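Two pairs of grippers, one table

Sat 15 October

I have been switching between two sets of hand-held grippers since September and I keep getting asked which one I would buy. So I spent the week with both and wrote things down as I went.

The first pair is the Nalar. It has straight fingers with flat pads, and it is the lighter of the two. The second is the Etton, which has curved fingers and feels a bit nose-heavy until you get used to it. Both use marker cubes for tracking. I did most of the recording myself and Špela Dimitriou did the rest, because her hands are smaller than mine and I wanted to know if the handles would bother her. They did on the Nalar. The trigger sits too far forward for her.
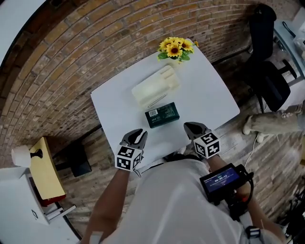
Tracking was where I expected the biggest difference, and there wasn't much of one. I did 40 takes with each pair, same table, same lamps. Both sets lost the pose now and then when one cube passed in front of the other. With the Etton I learned to keep one gripper on each side of the object, the way they are over the green box, and come in from there. A thin pen lying flat on a white table is a different problem. The curved fingers want to roll it before they close, and I had to slow down a lot. The Nalar pads pick up a pen on the first try most of the time. Boxes go the other way, and I would take the Etton for those every time. The timer screen on the right arm is easy to read while you work, so I stopped looking over at the laptop.

Calibration takes longer on the Etton. You have to redo it if you bump a cube, and I bump cubes. Suleiman Usman told me to mark the mounting screws with paint so I can see when one has turned. I did that on Thursday and it has saved me one bad session already.

For now I am keeping the Etton for boxes and trays and the Nalar for small flat things. I still want to try the softer finger pads from Løken on both, and I'll post the numbers when they arrive.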